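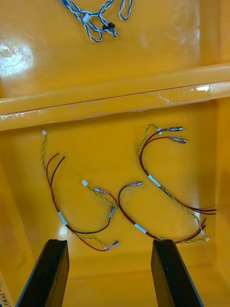
Harnesses with a green-and-yellow twisted pair, in the lower part of the divided yellow tray.

Gelero Small Parts — data card

Version 2, last edited in July

Summary

Gelero is a collection of 3,044 photographs of small electrical parts lying in yellow bins and trays. The parts are wire harnesses, solenoids and round circuit boards, which the Partington workshop keeps for repair of vending equipment. We made the collection so that people who sort such parts can compare names and agree on them. Before this, the same harness had one name on the shelf and another name in the order list.

What is in the collection

Wire harnesses. The most frequent kind has a thin twisted pair, green and yellow, with a small white connector, and thicker red and black wires with spade terminals. White tape holds the two pairs together. We label it "harness, mixed". A blue-and-white twisted wire is a separate class, "harness, blue-white", also when it lies in the same tray.

Solenoids. Small cylindrical ones with thin black wires. Body color is written in the label when it can be seen (blue, silver, brass). We do not label voltage. It can not be read from a photograph and we prefer to leave the field empty.

Boards. Round, red, with a hole in the center. A board is labeled only as "board, round", without revision number.

Labels

Each label file has one line per part: class, bin, remark. The remark field is free text and is sometimes in bad English, for which I am responsible. If wires of two harnesses cross, each harness still gets its own line. If it is not possible to say where one harness ends, the line is "harness, tangled" and we do not guess the number.

Folders

prevesero/ — 700 photographs, the first part, labels checked twice
skunis/ — all the others, labels checked once
notes/ — list of names, old and new

Bins

One bin should hold one kind of part. A divided tray can hold two kinds, one in each compartment.

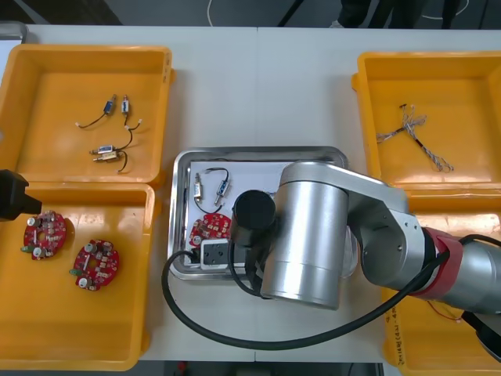
Mereana Stubbs writes that the class "harness, tangled" is too wide for her work, and that a loose harness which is only spread out should not be in the same class as one with real knots. She asks for a split into two classes. I agree with her, and it is planned for the next version. Until then, please look in the remark field, where the word "knot" is used when we were sure.

Known problems

In skunis/ there are 8 label files where red and black are exchanged in the remark. The class is correct in all of them.

Very glossy bins give white reflections, and a white connector near such a spot is easy to miss. Please report missing ones with the file number.

Use

Free for teaching and for internal part lists. Please keep the name Gelero and the version number with the files.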